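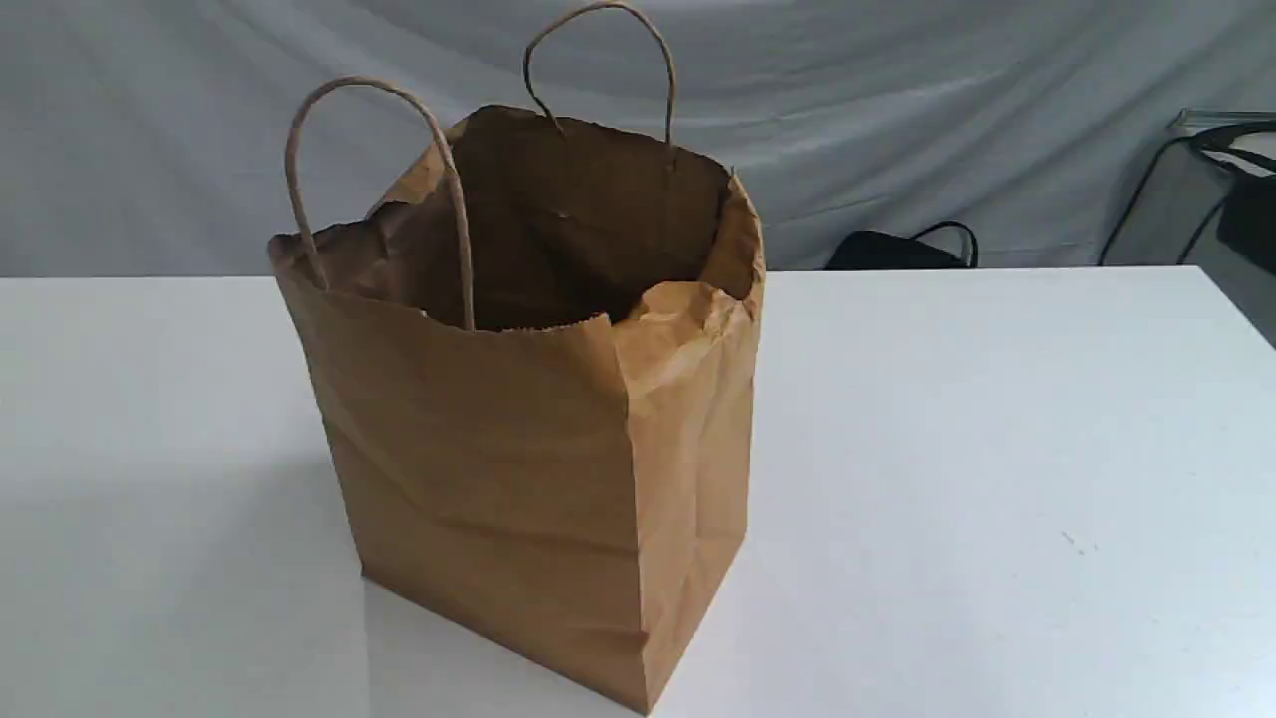

Han Bag Handling Station
Demonstration unit, Lundatard Arkomville

Share (34) Comments (3)

Han is a bench-mounted, single-arm station for picking up, opening, moving and setting down paper carrier bags with twisted handles. It is sold as a complete unit: arm, two-finger gripper, overhead camera, controller and table. The station can be seen running at the open day in Arkomville on January 17, 2026, and by appointment through February.

Intended use

The station is meant for packing counters, order pickup areas and test labs where bags arrive already open and standing. It does not unfold flat-packed bags. Customers who need that step should ask about a separate feeder, which Lundatard supplies from another product line and which will not be running at the open day.

Kraft bags are a harder load than their weight suggests. The rim bends when touched, the side gusset can fold inward during a lift, and paper cord handles do not always come to rest in the same position. A grip point that was good on one bag may be a few finger widths off on the next. Han finds both handles again before every pick and does not rely on a stored position.

What is demonstrated

The open day program is built on Testier, the test routine that ships with each station. Testier has four steps:

Locate. The camera finds the bag, the line of the rim and both handles. If one handle has fallen inside the bag or lies flat against a panel, the station reports it and waits for the operator.

Lift by both handles. The fingers close on the two cords together. The arm raises the bag clear of the table, holds, and sets it down on a marked target.

Lift by one handle. Same motion, one cord only. The bag swings and tilts during this step. The controller slows the arm until the swing drops under the set limit, then lowers.

Load. A boxed item is placed through the open top and the two-handle lift is repeated. The item is chosen by the visitor from a tray at the side of the station.

Each run is logged. Visitors may ask for the log of any run they watched; it is a plain text file and opens in any editor.

In the acceptance series for the demonstration unit, Testier was run 80 times with plain kraft bags taken from one carton. 71 runs finished with no operator action. The other runs stopped at the locate step or during the one-handle lift. The logs do not show a dropped bag. They do show that a badly crushed rim was the usual reason for a stop at the locate step, and the rim model has been changed for the unit on show. A new series with the changed model is planned for February, and its results will be added to this page.

Table and backdrop

The standard table top is matte white. A gloss top is not offered, as reflections from the lamps disturb rim detection. Plain light backdrops work well. Patterned cloth or stacked stock directly behind the table slows the locate step and should be kept out of the camera's field. Brown bags on white give the best contrast; white bags on the white top need the gray mat, sold as an accessory.

Bags

Use plain or printed paper bags with twisted paper cord handles. Flat tape handles can be picked up if they stand clear of the rim. Die-cut handles and plastic bags are not supported in the current software. Creases in the front panel and gusset have no effect on the lift. Tears at the handle patch do, and such bags should be taken out before the run.

Controller and software

The controller sits under the table and is reached from the front. Settings that an operator may change are limited to lift height, hold time, swing limit and target position. Everything else is behind the service login. Updates are installed from a memory stick; the station does not need a network connection to run. A log is kept for each shift and is overwritten after 34 shifts unless it has been copied.

Gripper fingers are a wear part. The pads are held by a single screw each and can be changed by the operator with the key supplied. After a pad change, run Locate and the two-handle lift once before returning to normal work — the closing force is set again during that run.

Power and siting

Han runs from a normal wall outlet on its own circuit. The floor should be level and the table feet locked. Leave room for a person to stand on the open side. The guard on the arm side has a door switch, and opening the door stops the arm in place with the gripper closed, so a lifted bag stays held.

Attending the demonstration

Demonstrations are led by Ye-rin Yook, application engineer, who set up the unit and wrote the current version of Testier. Groups are kept small enough that everyone can stand at the open side of the table. Questions about integration with an existing counter are best sent in advance with a sketch and a bag size.

Visitors may bring their own bags — 3 of each type is enough for a short run. Bags should be empty and travel flat if possible, then be opened by hand at the station. Bags brought by visitors are run after the standard program. Results from those runs are given to the visitor and are not published.

Photography of the table, arm and screen is allowed. The service pages on the controller will be closed during the open day. Closed shoes are required in the demonstration area, and loose scarves or lanyards must be left at the coat rack.

Supplied with the station

Arm with two-finger gripper and one spare set of pads
Camera, post and lamp pair
Table with matte white top
Controller with Testier installed
Printed operator manual and pad key

Sold separately: gray mat, bag feeder, second target plate, longer camera post.

Delivery times depend on the table size ordered and are stated in the quote. Installation includes a Testier run with the customer's own bags, and the log from that run is filed with the handover papers.

Related items

Gray mat for light-colored bags
Finger pads, replacement set
Bag feeder for flat-packed stock
Testier operator notes
Directions to the Arkomville site

Contact Lundatard Arkomville | © Lundatard | Back to top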